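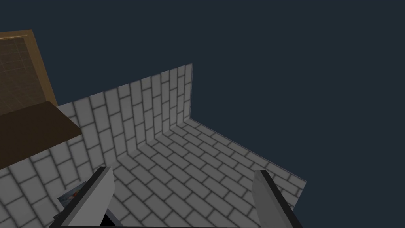 Right, hello everyone, I'm going to talk about one robot for the next quarter of an hour, and mostly about its setup file. (Wait for the door to close.)

So, Tikus. Two arms, white body, a gripper on each arm, and it lives entirely in simulation. We run it in a room called Nonevine, and I look after both of them, which in practice means I get the messages when something drops a bottle at two in the morning.

Say hello to Mechthild Baumgartner in the second row here! She built the first version of the cell and left me very good notes.

First bit: the cameras. We've got one that looks down past the gripper fingers and one up on the body. When I took over in May I assumed they'd been lined up with each other. They hadn't. The body one had been nudged during an update and every reach came in a bit short, and I spent days blaming the arm. Days! So now the cameras get checked before anything else. I open the fingers wide, grab a still from each view and put them next to the last good pair.

(Next slide. Leave it up for a while.)

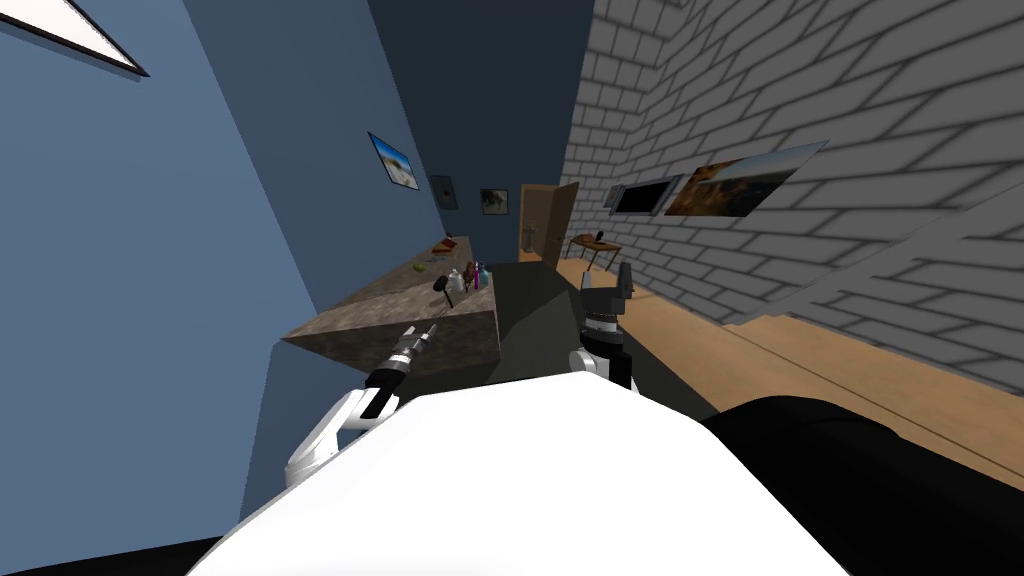
Tikus in Nonevine, body view: left gripper by the counter, right one over towards the open floor.

Yes, the view is on a slant. Look at the counter first. Mallet, white container, three bottles, and the apple further back. Those bottles are standing close together, and for a gripper that's a horrid little corner. Go for one and you can easily clip its neighbour.

Second bit: grip settings. We keep ours in a file called Brokedano (don't ask, it was named before my time). Each object has a closing speed and a force limit. My rule is that I change one number, run 200 picks, then read the log. Never two numbers at once. I did two at once in my first week and had to throw away 286 runs, which Mechthild was very kind about.

Third bit: resets. After 800 runs we rebuild the whole room from the clean copy. You do get small errors creeping in, objects a hair into the counter, that sort of thing, and then the physics gives them a kick. If you see an apple leave at speed, it was probably sunk into something. We used to fix those by hand, and please don't, it takes ages and you'll miss one.

The rebuild script is called Vídalín and it takes 252 seconds. Put the kettle on.

(If short of time, skip the log format and go straight to the checklist.)

Checklist, then. Camera stills, finger zero, joint limits, object heights, then a slow dry run with the left arm before you let the right one join in. I've got copies at the front, grab one on your way past.

Questions? Somebody always asks about lighting, so I'll start with that.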